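How to Teach a Gripper to Tidy Up

Have you ever tried to pick up a cooked pea with a pair of barbecue tongs? Give it a go next time you have peas for tea (ask first!). You will probably squash a few, drop a few and chase at least one under the fridge. Then put the tongs down and pick up a pea with your finger and thumb. Easy! Your hand knew how hard to squeeze before you had even thought about it.

Robots find this sort of thing very, very hard. They can add up enormous numbers and they never get bored, but ask one to clear away after a snack and you have given it a proper puzzle. This is the story of how a small group of us at the Nircombe shared workshop set out to solve a little bit of that puzzle, and how you could have a try at the first part yourself.

Who are we?

Nircombe is a workshop that lots of people share. There is a laser cutter, a wall of screwdrivers and a kettle that takes ages. In September five of us started building a tidying robot, and we called it Tamiru. Slamet Yusof does the electronics. Retno Purba draws the parts on her computer and prints them. Marlina Lau writes the programs. Haziq Latuheru is eight and came along with his uncle the first time, and he turned out to be the best of all of us at spotting what was going wrong. I am Noel Pangilinan, and I write things down and glue things back on.

What is a gripper?

A gripper is a robot's hand. Some grippers have fingers like ours, some are suckers, and there are even soft bags full of coffee grounds that go stiff when you suck the air out. (Really! Look it up, it's brilliant.)

Ours has two jaws. The jaws are joined to little arms, and the arms turn on metal pins, a bit like the pin in the middle of a pair of scissors. Engineers call this a linkage. When one part moves, it pushes the next part, and that one pushes the next, until the fingertips come together.

You can make a linkage out of card. Cut four strips, all the same length, and join them at the corners with split pins to make a square. Now push on one corner. The square leans over and turns into a diamond, and the opposite sides stay side by side the whole time! That is a very useful trick for a gripper. If you build it into the arms, the two fingertips can stay facing each other as they close, so they meet the thing you want to hold nice and flat.

Why put ridges on the fingers?

Run your thumb over your fingertip. Can you feel the tiny lines? Those are your own ridges, and they are part of the reason your fingers are good at holding on. Now look at the bottom of your trainers. More ridges!

Retno's first finger pads were smooth and shiny. They looked lovely. They also dropped nearly everything, and a pencil shot out sideways and landed in Slamet's tea. So she drew new ones with ridges, and made them out of a bendy material that squashes a little. When a squashy pad presses on something, it spreads out and touches more of it, and the more it can grab hold of, the less it slips. The force that stops things slipping is called friction, and people who build grippers are always thinking about it.

How do you teach it?

You might expect us to type in a list of instructions. Move left. Go down. Close fingers. Marlina tried that, and it worked beautifully as long as the pencil was always in exactly the same place. Haziq moved the pencil by the width of his thumb and the gripper closed on nothing at all.

So we do it another way. We teach by showing. We took a gripper just like the one that goes on the end of the robot's arm and put a handle on it, so that a person can hold it. Then we put a camera on it, looking out over the fingers. When you tidy up with the hand-held gripper, the camera records what the fingers are doing and what is in front of them. Each go is called a demonstration. Marlina's program looks through lots of them and tries to learn the pattern: when things look like this, the hand moves like that.

It is a bit like learning to tie your shoelaces. Someone could read you a page of instructions, but it is much easier if they show you, and then show you again, and again.
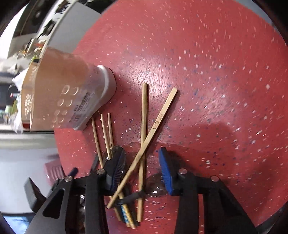

We wanted our practice mess to be like a real one, so we gathered up the sort of things you find after people have been eating and drinking. Skewers and chopsticks are a great test, because they are long and thin and they roll. They also like to lie across each other. If you grab the bottom stick first, the top one comes along for the ride, or tips up, or goes spinning off on its own. A person hardly thinks about this. You just reach for the top one. A robot has to work out which one is the top one, and it only has a flat picture to go on.

Try it at home! Drop a handful of pencils in a heap and take them away one at a time without making any of the others move. While you do it, say out loud how you are choosing. "This one, it's on top. Now this one, nothing is touching its end." You have just written a plan for a robot.

The trouble with see-through things

Clear plastic is the worst. Ask Slamet about it and he will groan. How do you know a piece of clear plastic is there? You might notice a shiny crinkle, or see that the table behind it looks a little wobbly. Those are tiny clues, and you have had years of practice at finding them.

A camera sees the clues too, but the program has to learn that they matter. At first, ours took no notice of clear plastic whatsoever. It simply looked straight through to the table. Shiny tables make it harder still, for a bright patch of light on the table can look a lot like a bright patch of light on plastic. Speckled tables are tricky as well, with all those little dots for the program to get muddled by.

We could have practised on a plain white sheet, and that would have been much easier. But who has a kitchen like that? If you only ever practise somewhere neat, you get a robot that can only tidy places that are neat already!

Squeezing just enough

Paper cups taught us about squeezing. A cup is strong if you press it at the bottom, where the base holds it in shape, and weak if you press it near the rim. Get an empty paper cup and try both. Can you feel the difference?

The gripper can't feel anything. Ours has no sense of touch at all, only the camera and a motor that knows how far it has turned. So when we do a demonstration with a cup, we close the jaws slowly and stop as soon as the cup is held. Haziq is wonderful at this. I am not, and I have flattened a good many.

How did it do?

We made 78 demonstrations before we let Tamiru have its first try. Everybody stood well back. The arm went out, stopped over a chopstick, thought about it for about 5 seconds, came down, closed its fingers and lifted. It had it! We cheered so loudly that the people in the pottery room came to see what was the matter.

Then it dropped the chopstick next to the tub. Then it picked it up and dropped it next to the tub again, in the same spot. Haziq worked out why. In a lot of our demonstrations we had let go a tiny bit early, when we were in a hurry, and Tamiru had learned that from us. A robot that learns by watching copies your bad habits along with your good ones. We went back and recorded more, going slowly at the end.

It still can't do clear plastic very well. It still gets muddled when two sticks are crossed near their ends. We are working on both.

Build your own (no electricity needed)

You can make a gripper this weekend. You will need:

Stiff card
Split pins
2 lolly sticks
Thick elastic bands
Sticky tape
A grown-up to help with making the holes

Cut four strips of card, each as long as your hand. Cross two of them and pin them in the middle, like scissors. Do the same with the other two. Now pin the ends of the first pair to the ends of the second pair. When you squeeze the free ends at one side, the whole thing should stretch out and the free ends at the other side should come together.

Tape a lolly stick to each of the ends that close. Those are your fingers. Try to pick up a pencil with them. Next, wind an elastic band round each finger, so that you have bumpy ridges, and try the same pencil again. Which is better?

When you have got the hang of it, ask a friend to set up a mess for you on the kitchen table. Start with easy things like a ball of paper, then ask for something long, something thin and something see-through. Draw a chart with a row for each thing, and put a tick for every time you get it into a bowl and a cross for every time you drop it. If one thing has a great many crosses, change your fingers and try again. Longer? Wider? More elastic bands? Retno is on her eighth set of finger pads, and she already has a drawing for the next.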